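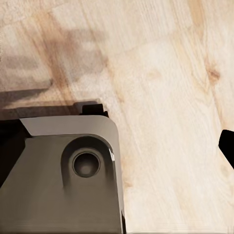 Gripper housing and black bracket over a bare wooden tabletop, simulated view.

Ziveo bench gripper: setup and care
By Tươi Cù
January

The Ziveo is a two-finger electric gripper for light bench work. It is sold as a single unit with a flange plate, a one-piece cable and a simulation model that loads into the Nastutska cell planner. Most customers set up the cell in the planner first and then copy the settings to the real arm.

Mounting

Clean the arm flange with a dry cloth before fitting the plate. Seat the plate on the two dowels and start all four screws by hand. Tighten them in a cross pattern, a little at a time. If the plate rocks, take it off and check for paint or grit under the rim.

Route the cable along the outside of the wrist and leave a loop at the last joint. Turn the wrist through its full travel by hand before switching on. A cable that pulls tight at one end of travel will fail at the connector, and the connector is not covered by the warranty.

The cable is 600 mm long. Extensions are made to order at the Closonholm shop.

Setting the work height

Load the cell in the planner and bring the gripper down over an open part of the table. Use the wrist view for this step. The shadow on the tabletop is a useful check on how close the housing is, but do not set the height from it – enter the measured table height and let the planner work out the offset.

Keep the table clear of parts until the height is saved. Run the approach at the slowest speed, stop, and compare the planner position with the real one. Differences of a millimeter or more usually come from the flange plate. Reseat it before changing any numbers.

Routine care

Wipe the housing once a week with a damp cloth. Solvent cleaners dull the finish and should be kept away from the fingers. Clear dust out of recessed holes with a soft brush. Do not use an air line, which drives dirt toward the slides.

Open and close the fingers fully ten times at the start of each shift. Listen for scraping. Grease the slides every 157 hours of run time with the tube supplied, and wipe off what squeezes out at the ends.

Repair

Fingers are replaced in pairs. Support the arm and switch off at the cabinet, then undo the screws at the base of each finger. Fit the new pair, run the homing routine and save the height again, even if the old setting looks right.

Housings are not repaired in the field. Send the full unit to Closonholm with the cable attached.

Ordering

Gripper with flange plate and cable: $2,456
Finger pair: $183
Wei mounting kit for older arms: ask for a quote

The simulation model is included with every unit.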